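Gladys Arango had spent 47 evenings looking for a cartoon she had seen once, when she was eight. A boy kept a storm in a lunch tin. She had posted on every forum that would have her, and people kept suggesting Skodach, which was the wrong one.
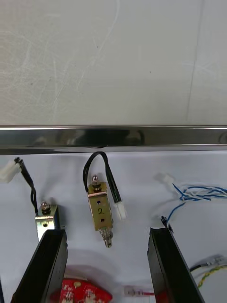 In May a message came from Sixten Söderlund. He had drawn backgrounds for it, he wrote, for a studio in Grernthorpe that closed before the last episode. It was called Fosileck.

"How does it end?" she typed.

"The boy opens the tin. I painted 400 clouds and they used 8."

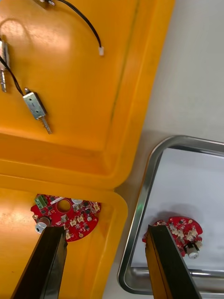

**Part Two**

The tape arrived wrapped in a tea towel. Gladys put it on the shelf by the kettle and left it there until it got dark. Then she rang her brother Eliécer, who had always said she made the whole thing up.

"Have you still got a video player?" she asked.

He had. She put her coat on.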